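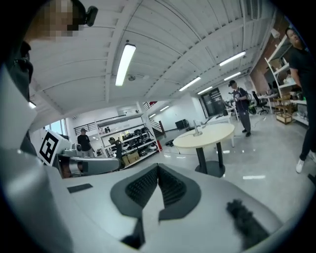 Figure 3. View from the camera on the hand-held gripper during a session in the workshop. The ribbed pad is at the bottom center; a gripper arm carrying a square marker comes in from the left.

3.2 Student sessions and data handling

The collection work was done by students in the Skustitz course, a one-semester project class in which each team has to take a robot skill from raw recordings to a working policy. Teams could choose between driving the arm by remote control and recording with the hand-held gripper. All but one chose the gripper. Students told us they wanted to start recording in the first week, and the remote control setup took longer to learn than the course plan allowed.

Sessions took place in the open workshop during normal hours. We did not clear the room of other people. Figure 3 shows the usual conditions: overhead fluorescent lights, a glossy floor, open shelving and several people standing at different distances from the camera. Faces are pixelated in all material shown in this paper. A closed booth would have given cleaner recordings, but the point of the course is to learn what ordinary rooms do to a dataset, and the teams had to deal with it in their filtering step.

The wide view has a cost. Straight beams in the ceiling come out strongly curved toward the borders, and the gripper body takes up the lower part of every recording. We masked the gripper body with a fixed template before training. The template was drawn once by Ekaette Adeleke and checked again in September, after the pads had been replaced. We left the rest of the view as it was, without correcting the curvature. An early test with corrected video lost too much at the sides, and the teams found that the policy did no better with it.

Each team was asked to hand in 101 demonstrations of its chosen task. The odd number comes from the course handout, where the first demonstration is a practice run and is thrown out. A demonstration was rejected if the marker tracking dropped out for more than three seconds in a row, or if the student stopped to talk to someone in the middle of it. The second rule was added by Bello Chukwu after the first week. Students were free to repeat rejected demonstrations, and most did so on the same day – the workshop is shared with two other classes, and a free hour was not easy to get later.

Labels were entered in Pitodow, the course's own logging tool, right after each demonstration. The student holding the gripper called out the result and a teammate typed it in. We had planned to have a second person review every label from the video. In practice only the labels that disagreed with the automatic success check were reviewed. This is a weak point, and label errors that happen to agree with the check will still be in the set.

Training used the same settings for all teams, with 1,000 steps of warm-up and no tuning by hand. Sepehr Shirazi ran the jobs in one batch so that no team got more machine time than another. Omolara Ezeani kept the list of rejected demonstrations, and the reasons given there are used again in Section 4, where we compare how strictly the teams filtered their own work.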